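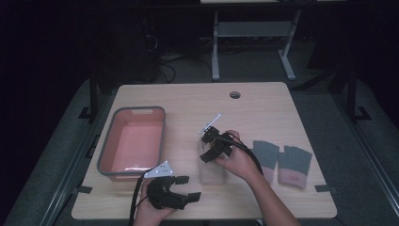
**Figure 1.** Demonstration table with basket, clear plastic cup and two hand-held grippers.

### 4.2 Open-Day Demonstration

The demonstration was held at the Jadport site in June 2025 as part of the Jandham open day, which received up to 75 visitors. Each group was shown how manipulation data are recorded with hand-held grippers, one in each hand of the operator. Rui Louro introduced the method, and Mieczysław Rutkowska answered questions on the handling of soft goods.

The program included both rigid and textile objects. A cup can be grasped with one gripper while the other remains free (Figure 1). Knitwear places greater demands on the operator – the material folds under pressure, and its shape changes with each grasp. Visitors were invited to compare the two cases and to comment on the pace of the work.
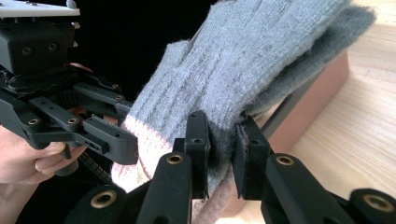 **Figure 2.** Gray knitted glove held between the finger pads of one gripper, with the second gripper near the cuff.

In the glove task, the pads close on a fold of the knit (Figure 2). Several visitors asked whether thicker fabrics would require a different pad surface. This question was noted for the next stage of the Lodhi project and is taken up in Section 5.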